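Why did they change the actor who plays the older brother in Cuesta?

Posted 2024-01-04 by Emília Koubek

I watch Cuesta with my mother, one or two episodes a night, and we are up to the part after the wedding. In episode 74 the older brother leaves for the coast to sell the boat. When he comes back in the next episode he is a different man. Different height, different voice, and he parts his hair on the other side. The family talks to him as if nothing happened.

I thought I had skipped an episode, so I went back and checked the list, and I hadn't. Did the first actor quit, or was this planned? My mother has stopped following the plot and only complains about the new one. Also, does the first one ever come back? I don't mind spoilers on that point but please don't say who gets the bakery.

dunmore_k

You didn't miss anything. The first actor had signed for one season and the channel ordered more episodes while he was already committed to a stage play. They wrote the boat trip so he would be away, hoping to get him back, and when the dates didn't work they recast. The show ran an announcement before the episode on the night it first aired, a card with a voice reading the new actor's name. The streaming version dropped the card, so people watching now get no warning at all.

He does not come back in the role. There is one flashback in the 90s where you see the first actor from behind on the dock, but that is old footage.

The new one is stiff for the first couple of weeks. The writers gave him hardly anything to do except stand in the kitchen and disagree with the father. Once the court case starts he has proper scenes and I stopped noticing. By episode 118, which is the long one with the storm, I thought he was the best thing in it. Tell your mother to hold on until then.

If you have the choice, watch it with the original sound and subtitles. In the dubbed version both brothers are done by the same voice actor from the recast onward and the arguments are hard to follow.

Pellworth

they always do this. same thing in Enton with the grandmother, 3 different ones and the last was younger than her own daughter. i gave up on it

rosalind_t

Agree with dunmore_k on most of this, with one correction. The card was shown before the second episode with the new actor and not the first. I remember because we were all confused for a whole day and the message board for the show had over 1,000 posts by the next morning, mostly angry.

On whether it was planned: the head writer was asked in an interview that November and said the boat trip was in the outline from the beginning, but it was meant to last two episodes with him in it, filmed on location. They cut the location scenes when they lost the actor. You can tell if you look at the letter he sends home. It describes things that were supposed to be shown.

The sister is the same actress all the way through, in case you were worried about that.

Comments

Emília Koubek: Thank you both. I had the sound set to dubbed, so that explains the voice. My mother says she will give him until the storm.

marten88: The scene with the letter is still one of my favorites. I never knew it was a replacement for something else.

dunmore_k: rosalind_t is right about the card, I looked it up. Second episode.

Hallie B.: Is this the same channel that made Cerkdale? They swapped the doctor there too, and that time it was between two halves of one conversation.

rosalind_t: Same channel, different production company.

Recently asked

What order should I watch Cerkdale and the Christmas specials in?
Is Tollis finished or only on a break?
Name of the song in the Enton closing credits
Who plays the lawyer in the second season of Cuesta?
Subtitles run ahead of the sound on older episodes
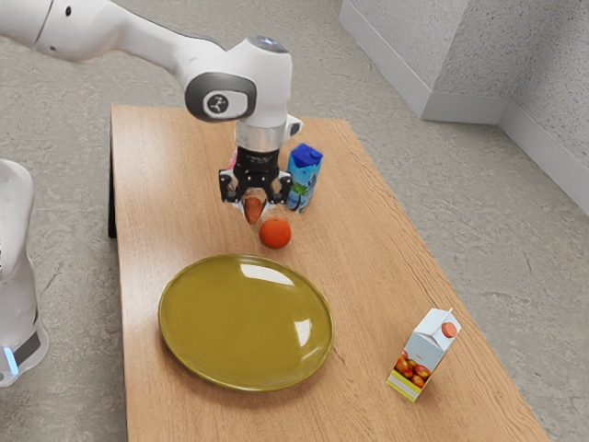

White robotic arm with a black gripper, over a wooden table. Computer-rendered.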